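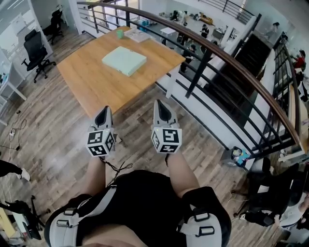 The table stays put

Fri 15 July

I promised in June that I'd write something about the upstairs, and then it rained for most of a fortnight and I had the cough everyone had, and so it's only now that I'm sitting down to it with a pot of tea and both heaters going. For those who've just wandered in, upstairs means the mezzanine at Amundsen, where I've had a share of the floor for nine years and where I do most of my paperwork, a fair bit of my thinking and more than my share of the eating.

It all started with the table. When I first climbed those stairs there was nothing up there but a stack of flattened cartons and a radiator that didn't work, and Torunn Tveit (who had the lease then, and who I still think of as the boss even though she moved down the coast ages ago) said that if I wanted somewhere to sit I'd better find something to sit at. I paid 80 dollars for the table from a dentist's that was closing down. It's got that honey-coloured top and white legs, and it weighs far more than you'd guess. We got it up as far as the landing, had a sandwich, and then discovered it wouldn't go round the corner. Torunn unscrewed the legs with a butter knife. I've had a soft spot for butter knives ever since.

Anyway, the plan this winter was to move it. Bouchra Bennani has taken over the corner near the glass wall and she'd noticed, quite rightly, that everybody walks around the table to get anywhere. You come up the stairs and you walk around it, you go to the back room and you walk around it, you want to answer the phone and round you go again. Bouchra is a tidy person by nature and she drew a little plan on squared paper, with the table pushed hard against the wall and the chairs lined up beside it like a waiting room. It looked very sensible on paper and I agreed to it straight away, and then I went home and couldn't sleep.

I know it's silly to be attached to the position of a table. But when it's in the open like that you can get at it from every side. You can put a thing down flat in the middle and stand back and look at it, and then come round the other side and look at it again. Things turn up on it and stay a while. There's a flat mint-green box that's been in the middle of it lately, a lovely soft colour, the sort of green they used to paint hospital corridors and the insides of kitchen cupboards. There's a little green cup up the far end too. They don't match, one is a good deal paler than I'd have chosen to go with the other, but on that warm wood the two greens look as though someone had thought about it.

We did try Bouchra's plan. I want that written down, so I'm not accused of being stubborn. We pushed the table against the wall on a Monday and lived with it for most of the week, and I'll grant that the walk to the back room was very pleasant. What happened was that everything slid to the back. Papers, cups, a bag of lemons from my neighbour, somebody's glasses – it all migrated towards the wall and piled up there, and the front half stayed bare, and we'd reach over the bare half to put something else on the heap. By the end of the week you could hardly see the wall. Wendell Strickland came up to borrow the stapler and asked if we'd been burgled.

So back it went, and Bouchra was very gracious about it. She said the floor looked better with something on it, and I think she meant it. It's a good floor, too, pale planks that show every crumb, and it's lovely in the mornings.

What we did do, once the table was home again, was have a proper go at the rest. I rang Wastora and they took away a load of things I'd been stepping over for years: the dead radiator, the shelving that came with no instructions and no screws, a rug I won't describe. They charge by the half trailer and we came in just under, which pleased me more than it should have. Then we sat on the floor and went through the paper. I'm a keeper of paper, I admit it, and Bouchra is a recycler of paper, and between us we got it down to what I'd call a reasonable stack and she'd call a start.

The other thing we agreed on was notes. I don't know if this happens where you are, but in a shared place things lose their meaning very fast. You put something down on a Tuesday knowing exactly what it is and what's to be done with it, and by the next week it's an orphan. Signe Forsberg, who has the room underneath us, tapes a bit of paper to anything she leaves lying about for longer than a day, and for years I thought this was fussy of her and now I think she's a genius. You don't need a label maker. A scrap the size of a tea bag tag and a bit of tape will do it, and you write whatever the next person would need to know. I've become quite evangelical. I've got a note on the kettle at home.

The trick, if you want one, is to stick it on the biggest flat face, down where a hand won't cover it when the thing's picked up. And use tape that peels. I once used the strong brown stuff on a picture frame belonging to Torunn and she brings it up every Christmas. 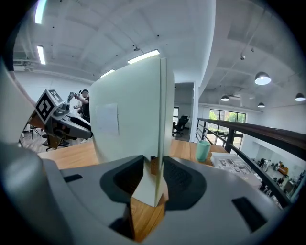 Pale mint with its little paper note on, and our strip lights doing their best.

I should say something about those lights, as I get asked. The ceiling up there is white and ribbed, with the beams showing, and the strips were put in long before my time by someone who clearly liked to see what they were doing. I used to hate them. I had a whole scheme for lamps at one point, warm ones with cloth shades, and I went as far as buying two of them, and what I found is that a lamp on a table in the middle of a floor means a cord across the floor, and a cord across the floor means me on my hands and knees with a broken mug. The lamps went home with me and the strips stayed. They're kind to pale colours, I'll say that for them, and by four in the afternoon at this time of year you're glad of anything.

Which brings me to cords in general, and here I have less to be proud of. There's a tangle by the white desk, black ones and white ones all in together, that we have been meaning to deal with since before Bouchra arrived. I bought a set of those soft ties from Planis, the hardware place in Prutelik with the good liquorice on the counter, and I spent $47 in there all up because I also came out with a doormat, a tin of oil for the table top and the liquorice. The ties are in my coat pocket. I've carried them up the stairs and down again every day for two weeks. Aslak Kvam, who knows about such things, told me the way to do it is to unplug everything, lay it all out straight and put back only what you can name, and I said yes, that's very wise, and put the kettle on.

The chairs, though, the chairs are a success. We've always had those black office ones on castors, with the mesh and the high backs, and they do wander. You'd find one by the stairs, one through the doorway in the back room, one pointing into a corner as if it had been naughty. I'd assumed I'd want them all tucked in neatly under something. But we've decided to let them roam, and now whoever needs one just grabs whichever's closest, and it's made the whole place feel friendlier. Bouchra asks only that they not be left at the top of the stairs, and fair enough.

I oiled the table last weekend while it was quiet. You take everything off first (I lined it all up along the wall, in order, like children on an excursion), wipe it over, let it dry, and then go along the grain with an old singlet and not much oil at all. Less than you think. I always overdo the first corner. Then you leave it overnight and come back in the morning and go over it again with a clean bit, and there's a moment when the sun gets in through the glass and the colour comes up all orange and brown and you forget about your knees.

Bouchra came up while I was putting things back and asked where I wanted the box, and I said in the middle, and she put it in the middle and then moved it a hand's width to the left, and looked at it, and moved it back again. I think she's going to be very happy up there.

A few people asked in the comments last time about the soup. It was pearl barley, and you do need to soak it, whatever the packet tells you. I'll type it up properly when I find the card, which I believe went into the reasonable stack.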